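Introduction to Film Photography, Course B
Handout 4: Measuring the light without a meter
Teacher: Itsuki Minami
03/12/2021

Please read this before we go out with the cameras. Several of you have bodies where the meter is dead or cannot be trusted any more, and I would like everybody to be able to work without it for one full roll.

1. The starting rule

In full sun, with clear shadows on the ground, set the aperture to f/16 and the shutter to the number nearest to your film speed. With a film of ISO 100 this means 1/125. With ISO 400 it means 1/500. From this point you open the lens as the light becomes weaker:

Clear sun, hard shadows: f/16
Thin cloud, soft shadows: f/11
Cloudy but bright, almost no shadows: f/8
Heavy cloud: f/5.6
Open shade on a sunny day: f/4

The rule was made for the middle of the day. In Ciltstead in winter the sun stays low, and I always give one stop more than the table says.

2. Moving from one pair to another

One stop more on the aperture and one stop faster on the shutter give the same exposure. So f/16 at 1/125, f/11 at 1/250 and f/8 at 1/500 all put the same light on the film. What changes is the depth of field and how movement is shown. Write these pairs in your notebook until you can say them without looking.
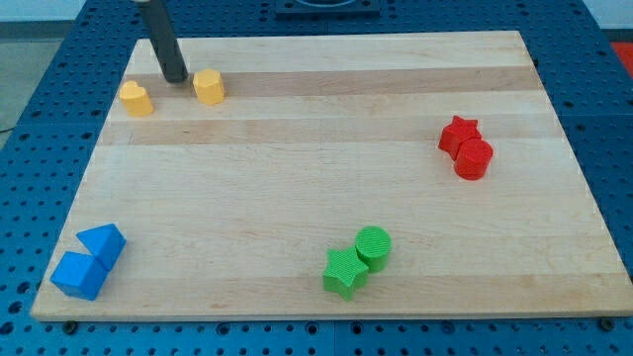 Remember also that old shutters are often slow at the fast end. The camera I use for teaching is marked 1/500, but when the repair shop in Besturell tested it, the real speed was nearer to 1/350. This is half a stop too much light. For negative film it does no harm. For slide film I would correct it.

3. When you are not sure

Negative film accepts too much light much better than too little. If you hesitate between f/8 and f/5.6, take f/5.6. With slide film it is the opposite – a small underexposure can be saved, but burnt highlights are lost.

Indoors the guessing is harder, as our eyes adapt quickly. For a normal living room in the evening, with ISO 400, begin with f/2.8 and 1/30, and hold your elbows against the body. Make a second frame at 1/15 if you have something to lean on.

4. Exercise

Use one roll of ISO 400 negative film. For each frame, write down the light, the aperture and the shutter speed before you press the button. Do not check with a phone until the roll is finished. We will develop together in the Amadi room and compare the notes with the negatives on the light table.

Students who need a camera can borrow one from me. It has a 40 mm lens and the focus is a little stiff – please do not force it.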